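okay, thread on pricing and printing for anyone who paints or photographs people for money. I've been putting this off since March and my inbox is full of the same question, so 1/

1/ The question is always "how big should I tell them to go?" And my answer is bigger than you want to say out loud. I used to offer the small size first because I was scared of the big number. Guess what everyone bought! The small size.

2/ Now I bring paper. Plain brown kraft paper, cut to the real sizes, taped up on the client's own wall. They stand back by the couch, they squint, they go "oh." I've had people move up two sizes without me saying a word.

3/ Rainer Vogler taught me the paper thing at a workshop in Carrasco, and he uses old bedsheets for the really huge ones. He also hums the entire time he's hanging them, so be ready for that if you ever assist him.

4/ Walk the whole house if they'll let you. Hallway, stairs, even the bathroom. I check what color the bulbs are, where the mirrors hang and what they throw back at you, which walls get afternoon sun. A portrait that looked creamy in my studio can go straight to mustard under the wrong bulb (ask me about the Nurero job. or don't)
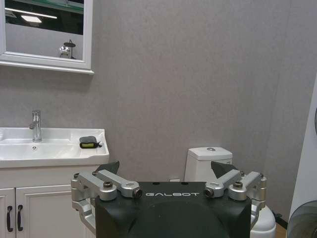

5/ ON PAPER vs CANVAS

I go back and forth on this one every year. Canvas forgives a lot. Skin looks soft, there's no glass, nobody sees the window reflected in grandma's forehead. But I love cotton rag for quiet black and white work, and I'll fight for it if the wall is dark enough to carry it.

6/ Huiling Jin replied to me last time saying she only shows one surface per client so they don't freeze up. Tried it on my last 3 commissions and yep, she's right, the meetings were so much shorter.

7/ Frames! I order from Drirlow and wait 6 weeks, every time. Put the wait in your contract. Put it in bold. I had a family expecting theirs for an anniversary party and I ended up driving the unframed canvas over in the back of my car with a blanket on it, 138 miles, sweating at every pothole.

8/ On retouching: I do four proofs, they choose one, and I take out whatever won't be there next month. Pimples go. Scars and laugh lines stay unless they ask. Had a dad ask me to leave the bandage on his kid's chin and it's my favorite thing in the whole picture.

9/ Somebody's going to ask about the Kostamness paper so yes, still using it, yes it curls, weigh it down overnight with books

10/ will do deposits and contracts in a separate thread, my tea's gone cold and I've got a canvas to stretch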